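Home | Guides | Planning | Parts Lists | Contact

Budgeting a Bench Cell for PC Assembly Work

Start with the table, not the arm. A slatted aluminum top lets you bolt fixtures anywhere and move them later. Buy the longest one your room will take.

1. Price the arm, gripper and wrist module as one line. Quotes that split them tend to leave out the bracket and cables.
2. Set aside $1057 for grippers and spare fingers. Okonkwo sells finger sets at $85 each — order two.
3. Print your fixture plates in-house if you can. Our outside quote from Pravmont was $234 per plate, and we revised the layout three times.
4. Keep $4000 back for changes after the first month of running.
5. Choose the hardest part first and size the gripper to it. For PC work that is usually the processor, held by its edges. 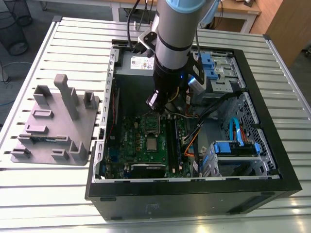
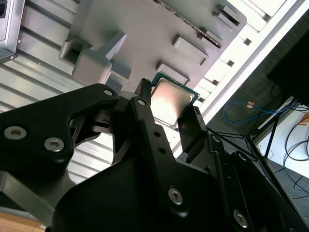
Should the spare parts be ordered with the arm or later?

Order them with the arm. Shipping is charged once, and the finger sets had the longest lead time of anything on our list.

6. Add a line for scrap boards and old towers. Practice parts wear out faster than the machine does.
7. Get the service contract in writing before you sign for delivery.

Comments

Benedicta Osei: Does the $4000 cover training, or is that separate?

Plotunthorpe shop: We went over on cables. Add a line for them.

drillelville_mike: Item 7 — yes. Learned that in August.

Previous | Next | Back to Guides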